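Speaker notes: Who gets to stay, and who gets to leave
Talk for the Torby evening series, Mar 11, 2019

Slides are few. Speak slowly, leave time at the end.

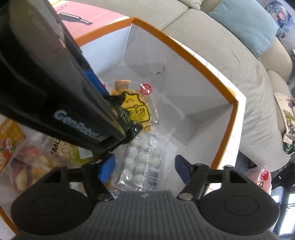

Start with the two words on the board: emigration and immigration. Most people in the room will have used only the second one this week. Ask them to keep both in mind for 20 minutes.

I came to this country as a student and I stayed. Say this early, so that people know from where I speak. I had a passport that needed a visa for almost every border. My classmates had a passport that needed a visa for almost none. We were the same age and we read the same books.

First part: regularization. Explain the word, it is a hard one also for me. It means that a state gives papers to people who already live inside it without papers. It is different from asylum, and it is different from a work visa that you ask for at home. People mix these three, and newspapers do it too.

What a person usually has to show: how long they have lived in the country, where they live, and sometimes a job contract. Stop at the contract. An employer does not like to sign for somebody without papers, and without the signature there are no papers. Draw the circle on the board.

Second part: our small survey in Adel and Baxter. We spoke with 102 people. Exactly half of them, 51, told us they had missed a deadline because the letter went to an old address. Do not hurry over this. I expected to hear about lawyers and money, and I heard about mailboxes. The survey is small and we did not choose people by a scientific method. Say so before someone asks.

The Flotura desk now lets people give a second address, for example of a church or a cousin. It started in June and I have no results yet. (If they ask about cost: I do not know it, take the e-mail and answer later.)

Third part: travel. A residence card often permits you to stay, but it does not always permit you to leave and come back. One woman in Baxter had waited roughly 9 years to see her mother. Tell it short. No details about her town, I promised.

Here I give my opinion and I say that it is mine: the right to go and visit should come together with the right to stay. Some in the audience will disagree. Let them speak first in the discussion.

Skip the slide on European rules if it is later than eight.

Questions. Repeat each one into the microphone, the back rows do not hear.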